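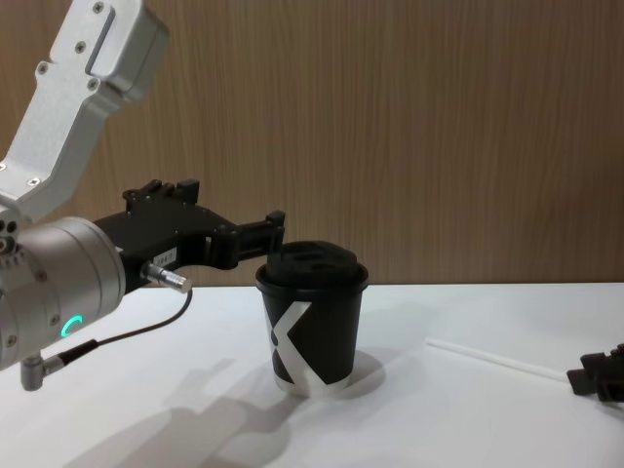

Item 3: lidded cup and straw, two-arm table

Flumeo Services — Automation Working Group
Minutes of meeting held 2023-02-03, Katene site, upstairs meeting room

Present: Glenys Pomare (chair), Bevan Ormsby, Rochelle Tuhiwai, Byung-chul So
Apologies: Kirsty Waaka
Minutes: Rochelle Tuhiwai

1. Previous minutes
Accepted with one correction. The Drultholm visit was attended by Bevan and Kirsty, not Bevan and Glenys.

2. Matters arising
Bevan has the revised quote from Hirnden for a year's lease on the two-arm table. It comes to $3,957 a month, including service calls but not replacement fingers. Glenys asked whether fingers could be added at a fixed price. Bevan to ask.

3. Can the arms do the café counter jobs yet?
Byung-chul spoke to his notes on the cup and straw task. One gripper works at the cup and the other deals with the straw, which lies on the table. The job is to steady the cup by its lid or body and get the straw in without pushing the lid off.

He ran the task 40 times. The straw went in on 8 of those. Most of the failures were at the pick-up, where the straw rolled or was pinched flat. In a few runs the cup was squeezed hard enough to lift the lid on one side. He noted that a thin white straw on a white tabletop is hard for the vision software to find, and would like to try a coloured mat.

Rochelle said counter staff do this without looking and she could not see it paying for itself. Byung-chul agreed for straws. His view is that moving closed cups from one spot to another is much nearer to ready, and he would rather put the hours there.

Glenys asked about spills. All runs so far have been with empty cups. Bevan said no one should put hot drinks near the arms until the guarding question is settled. Agreed.

4. Other chores
Wiping tables: works on a clear table, stops when anything is left on it. Staff would still have to clear first.
Folding aprons: too slow. Parked until winter.
Stacking trays: the best result so far. The Katene dish room handled 1,406 trays last week, and Rochelle thinks a machine that could take even the evening share would be welcome.
Emptying bins: not tried. Kirsty sent a note asking that it stay on the list.

5. Staff questions
Rochelle has been asked twice whether hours will be cut. Glenys said there is no plan to change rosters while this is a trial, and she will put that in writing for the noticeboard.

6. Decisions
The Hirnden lease will not be signed this month. Straw work to stop after the mat test. Closed cups and trays to go ahead.

Actions
Bevan — price for fingers; guarding advice
Byung-chul — coloured mat test, then closed cups
Glenys — noticeboard letter
Rochelle — tray numbers by shift
Kirsty — bin sizes at Katene and Drultholm

Next meeting: late February, time to be confirmed by email.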